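Call for Participants: Can Machines Do Everyday Chores Yet?

Breledico Institute, Trarville - Household and Shop-Floor Tasks Study

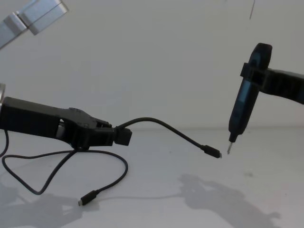
The Breledico Institute invites adults living in or near Trarville to take part in a study comparing how people and two-armed robots carry out small jobs at home and in the workshop. Tasks include sorting cables, handling hand tools, folding towels, and clearing a table. Many of these jobs take a person a few moments and remain difficult for a machine, particularly where soft or flexible items are involved.

What participants will do

Each participant attends two sessions in July at our Plondura Street building. In the first, you will complete a set of chores at a workbench while your hand movements are recorded. In the second, you will watch robots attempt the same chores and rate each attempt for care, speed and usefulness. You will also be asked which chores you would hand over to a machine today - and which you would not. Sessions last three hours, including a break.

Who may apply

Applicants must be 18 or older and able to stand or sit at a bench for short periods. No technical background is required. We particularly welcome people who work in repair, assembly, cleaning or home care. Current employees of the Institute are not eligible.

Payment and privacy

Participants receive $800 on completion of both sessions. Recordings are stored under a participant number and are not shared outside the study team. You may withdraw at any time.

How to apply

Request an application form from Zuleica Barbosa, Study Coordinator, at the front desk or by mail. Questions about the research should be directed to Hartmut Ackermann, Principal Investigator.

Last updated: 2018-04-23

Related items
Miranda Project: Robots in the Shared Kitchen
Position Open: Workshop Technician
Summary of Responses to the Household Chores Survey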